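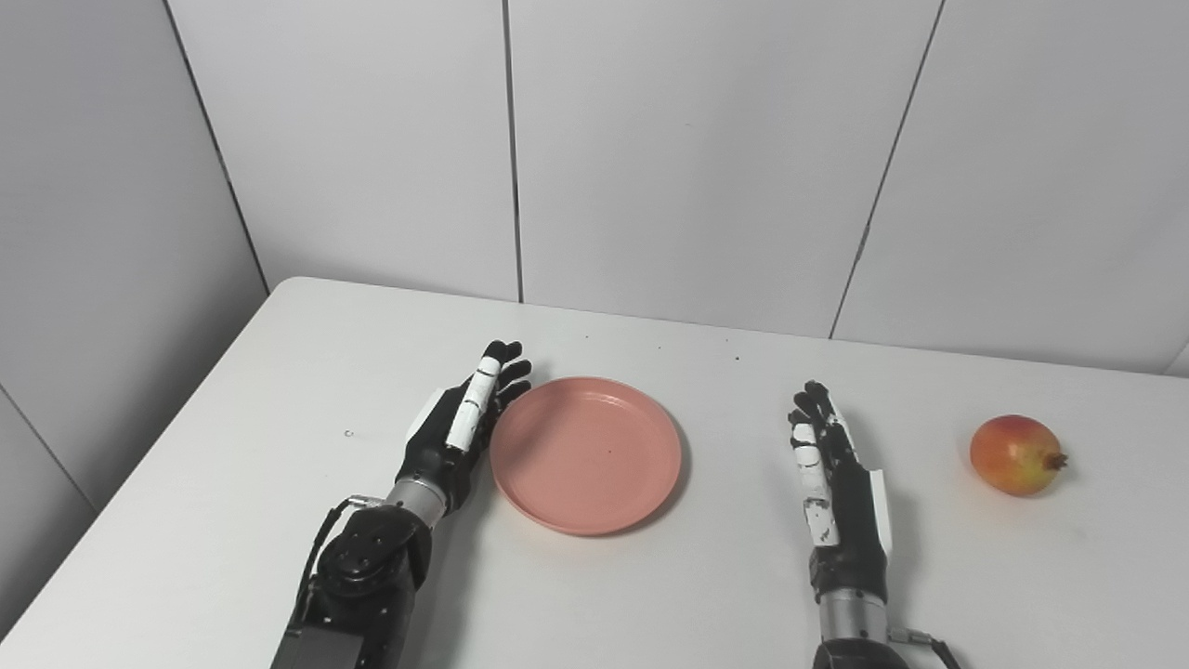

Brenthorpe 住宅区画データセット README

概要
本データセットは、Brenthorpe 地区の新築分譲住宅について、区画、間取り、周辺施設への距離、販売状況を表形式でまとめたものである。対象は一戸建てとタウンハウスで、賃貸専用棟と商業区画は含まない。販売価格の推定、区画配置の分析、物件検索画面の動作確認での利用を想定している。

版
1.2(2021年8月18日)

収録内容
lots.csv 区画台帳。273行。1行が1区画に対応する。
plans.csv 間取りの一覧。32行。lots.csv の plan_id から参照する。
amenities.csv 学校、公園、遊歩道入口、バス停の名称と種別。
distances.csv 区画と施設の組ごとの歩行距離。
CHANGES.txt 変更履歴。

文字コードは UTF-8(BOM なし)、改行は LF、区切りはカンマ。小数点にはピリオドを用いる。

lots.csv の列
lot_id 区画番号。文字列。先頭のゼロを落とさないこと。
phase 造成期。1から4までの整数。
area_m2 敷地面積。平方メートル、小数第1位まで。
frontage_m 前面道路に接する辺の長さ。角地では長い方の辺。
corner 角地なら1、それ以外は0。
backs_onto 背面の接続先。lot、lane、green、pond のいずれか。
plan_id 間取り番号。未定の区画は空欄。
builder 施工会社。Prollia または Barua。
status available、reserved、sold、withheld のいずれか。
list_price 表示価格。税抜。withheld の区画は空欄。

plans.csv の列
plan_id、名称、階数、寝室数、浴室数、延床面積、車庫の台数、地下室の有無。延床面積に地下室と車庫は算入しない。Barua の旧カタログは地下室込みの面積を載せているため、照合の際は値が一致しない。

距離の算出
直線距離ではなく、歩道と遊歩道をたどる経路長である。起点は区画の前面中央、終点は施設の主な出入口とした。上限は2000 m で、これを超える組は distances.csv に行がない。欠測とは区別できないので、結合後に補完する場合は注意すること。
池の北側を通る遊歩道は第3期の造成に合わせて開通する計画であり、版1.2の経路網には入れていない。開通後、第3期の一部の区画では小学校までの距離が600 m 短くなる見込みである。

作成手順
1. 分譲図面(PDF)から区画境界を手作業でトレースした。
2. 面積を計算し、図面記載の値と比較した。差が1%を超えた区画は図面の値を採用した。
3. 販売状況は Kindgate の販売事務所が出す一覧から転記した。
4. 転記は Pei-shan Tai、照合は Keegan Perron が担当した。経路網の作成は Sointu Mustonen による。

既知の問題
・第2期の lot_id に、図面の改訂で欠番になった番号がある。連番を前提とした処理は失敗する。
・list_price には標準仕様の価格と、展示棟のように追加仕様を含む価格が混在している。区別する列はまだない。
・reserved の扱いが施工会社によって異なる。Prollia は手付金の受領後、Barua は申込書の受領後に reserved とする。
・backs_onto の green には、将来の学校用地が含まれる。用途が確定した時点で値を分ける予定。
・第4期の frontage_m は暫定値。

変更履歴(抜粋)
1.2 第4期の区画を追加。corner の誤りを修正。distances.csv の単位をメートルに統一。
1.1 plans.csv に地下室の有無を追加。
1.0 1月に初版を公開。第1期から第3期まで。

個人情報
購入者および申込者の氏名、連絡先、契約日は収録していない。sold の区画の list_price は最後に公表された表示価格であり、成約価格ではない。

利用条件
研究および社内利用は自由。再配布時は本 README を同梱し、版番号を明記すること。分譲図面そのものの再配布は許諾の範囲外である。本データは販売条件を保証するものではなく、購入の判断には販売事務所が交付する最新の書面を用いること。

読み込み時の注意
表計算ソフトで lots.csv を直接開くと lot_id が数値に変換される。インポート機能で列の型を文字列に指定する。空欄は欠損として読み、ゼロに置き換えない。

保守
データ全般 Ngan-ling Liao
間取りと価格 Mamta Chaudhary
誤りの報告には、ファイル名、lot_id、該当列、正しいと思われる値とその出典を添える。出典のない価格の訂正は受け付けない。次の版では追加仕様の有無を示す列を lots.csv に設け、遊歩道の開通が確認できれば distances.csv を再計算する。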